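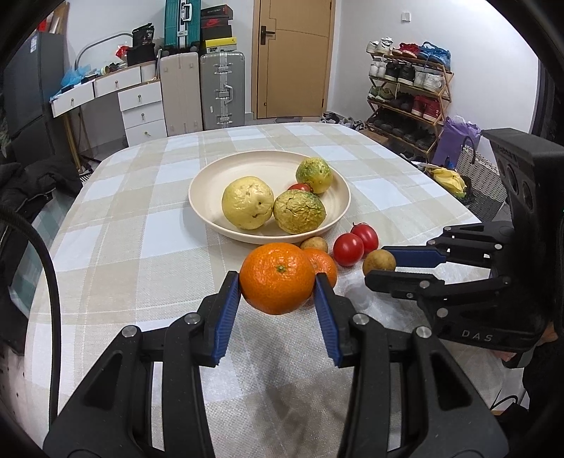

Temps de lecture : 2 min

4. Mise en place de l'assiette de fruits

Guide Wultdale, partie table et service. À lire après le chapitre 3 (nappe).

Prévoir : une assiette ronde claire, un torchon propre, un panier pour les bananes. Nappe à carreaux très bien, les miettes s'y voient moins.

1. Sortir les fruits des sachets. Tout poser sur la nappe, devant l'assiette. Pas encore dedans.

2. Trier. Goyaves d'un côté, mandarines de l'autre, tomates à part. Petits fruits bruns genre longane : à la fin.

3. Laver, essuyer. Goyaves bosselées – passer le torchon dans les creux, l'eau y reste.

4. Poser les goyaves en premier, ce sont les plus irrégulières. Trois suffisent sur l'assiette Sillis. Les serrer un peu pour qu'elles se calent.

5. Boucher le milieu avec une tomate cerise. Une seule. Le rouge ressort bien entre le jaune et le vert.

6. Mandarines ensuite. Les prendre par les côtés, sans appuyer, la marque du pédoncule vers le haut. Si ça roule, retirer et recaler contre une goyave.

7. Finir par les longanes, dans les trous. Le reste des tomates : bol séparé si l'assiette est pleine.

Note : goyave jaune pâle = en général à manger d'abord. Peau fripée, la tâter avant de servir. Encore verte et dure, la laisser 2 jours à température ambiante puis revérifier.

Note : bananes toujours à part, dans le panier tressé, en bout de table. Elles font mûrir les autres trop vite. Surtout en juillet.

Attention : ne pas dépasser 400 g par assiette Sillis, le bord est fin. Pour plus, prendre le plat Kyei (réf. 263), voir chapitre 5.

Attention : sachets plastique à retirer de la table avant l'arrivée des enfants. Les plier ou les jeter, pas les laisser en boule sur la nappe.

Attention : longanes et tomates cerises, risque d'étouffement pour les petits. Longanes : peler, dénoyauter, couper. Tomates : couper en quatre dans la longeur.

8. Tourner l'assiette de 90 degrés, verifier que rien ne tombe. C'est bon, on peut servir.

Entretien de l'assiette : eau tiède, éponge douce, pas de tampon abrasif. Jus de mandarine sur la nappe – eau froide tout de suite, lessive après.

Suite : 5. Grand plat Kyei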